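Gusley Home Preserving Group
Minutes of the general meeting, 6 Apr 2024
Chair: Shirley Dufour

1. Minutes of the previous meeting
Approved with one correction. Under item 4, "headspace half an inch" for jam should read "a quarter inch". Half an inch remains correct for tomatoes.

2. Apple butter, batch review
Two recipes were compared. The Groststead recipe uses unpeeled apples, cider and no added pectin, cooked uncovered in a low oven. The Sandhu recipe uses peeled apples and a slow cooker with the lid propped open. Members preferred the texture of the first and the color of the second. The oven batch needed stirring every half hour and caught at the corners of the pan twice.

The chair noted that neither recipe states a finished volume, only a cooking time. Agreed that the group sheet will give the spoon test instead: a spoonful on a chilled plate, no ring of liquid after two minutes. Cooking time will be listed as a guide only.

3. Altitude adjustment
Gusley sits above 1,000 feet, and the printed sheet still shows sea-level processing times. For the boiling water bath, the sheet will now follow the altitude table supplied with each tested recipe. Members who live down by the river should use the same column as everyone else. A question was raised about pressure canning with a weighted gauge; deferred until the manual for the group canner is found.

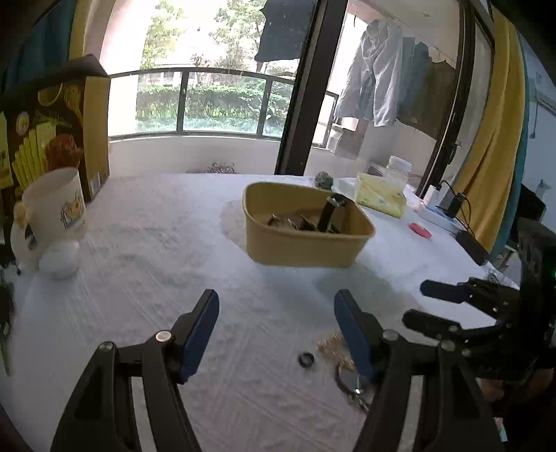 4. Jars and lids
Stock stands at 91 pint jars and a smaller number of quarts, not yet sorted. Lids are short. Two quotes were received:
Skunovwood: case of 700 regular-mouth lids, delivery included.
Groststead: case of 2,000, mixed regular and wide mouth, collection only.
The larger case is cheaper per lid but would not be used up in two seasons. Motion to buy from Skunovwood, carried with one against. The objection was that wide-mouth lids will still have to be bought separately – noted.

Bands may be reused if free of rust. Flat lids may not. Jars with a nick on the rim are to go in the dry goods crate and should not be returned to the canning shelf.

5. Rhubarb
First stalks are expected by the end of April. Proposed uses are rhubarb and ginger jam, stewed rhubarb for freezing, and a chutney if enough onions are left in store. Leaves to be removed before the stalks are brought in. The chair will test the jam at a lower sugar level with low-sugar pectin and report the set.

6. Labels
Each jar is to carry contents, date of processing and batch letter. Several jars of pear halves were marked with the year only and could not be matched to a batch. Labels go on the glass and should be kept off the lid.

7. Other business
The large strainer is missing its clamp. The steam juicer is on loan and due back before the next meeting. Request for a session on pie filling – held over.

Actions
Dufour: lid order, rhubarb jam test, revised altitude sheet.
All: check cupboards at home for the canner manual and the strainer clamp.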